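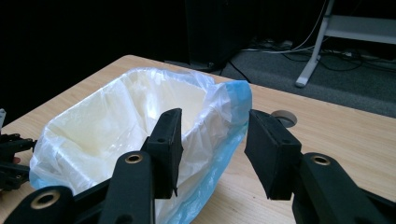 Lillel, April 2024

Progress report to the Seneviratne Fund: bins and liners, Brola Community Rooms

The grant covers small waste bins for the craft and meal tables, plus a year of liners. All of the bins bought since January are now in use. They are white plastic, small enough to sit on a tabletop, and each takes a clear bag that folds over the rim.

We bought 100 bins and have put out 90. The rest are in the store cupboard as spares. Spending to date is $1,731, including delivery. The invoices from Skullodero are attached.

The main problem has been the liners. The first ones we ordered were too short and slid down inside the bin when anything heavy went in. We changed to a longer bag in the second order and asked table leaders to leave a good fold hanging over the outside. Complaints have mostly stopped. The bags do wrinkle and trap air at the bottom, so they need to be pressed down by hand before the bin goes out.

Emptying takes over 2 hours a week across both floors — more than we planned for. Shufen Cui has moved it to the end of the afternoon session, when the tables are being wiped down anyway.

Still to do: labels for the food waste bins, and a decision on whether the upstairs tables should share. We would like to keep the unspent liner money for a further order in the same size. Please let us know if that needs a separate request.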